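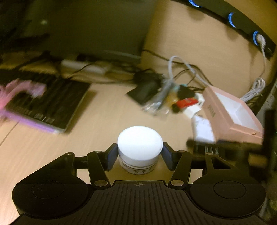 Small jars on a desk: where they go and how to keep them clean

Little round jars of cream or balm tend to collect next to the keyboard. They roll under papers, they get knocked off, and the lids pick up dust. A few habits keep them under control.

Pick one spot. A shallow tray at the back of the desk works well. I use the lid of an old Duvstead tin, 20 cm across, with a circle of felt glued inside.

Keep jars away from the laptop. Cream between the keys is a miserable job to clean. If it happens, shut the machine down, lift out what you can with a dry cotton swab, then go over the key with a barely damp one.

Wipe the rim before you close it. Product builds up in the threads and after a while the lid sits crooked. Warm water and an old toothbrush will clear it -- dry the threads well before you screw the lid back on.

Label the ones you can't read. If the printing is in a language you don't know, or has rubbed off, put a bit of masking tape underneath with the contents and the month you opened it. "Hand cream, January" is enough.

Greasy ring on a wood desktop? Blot it, don't rub. Leave baking soda on it for 2 hours, then brush it off. Test a hidden corner first.

Rosine Texier wrote in to say she keeps empties for thumbtacks and spare screws. Soak them overnight in soapy water first, lids off.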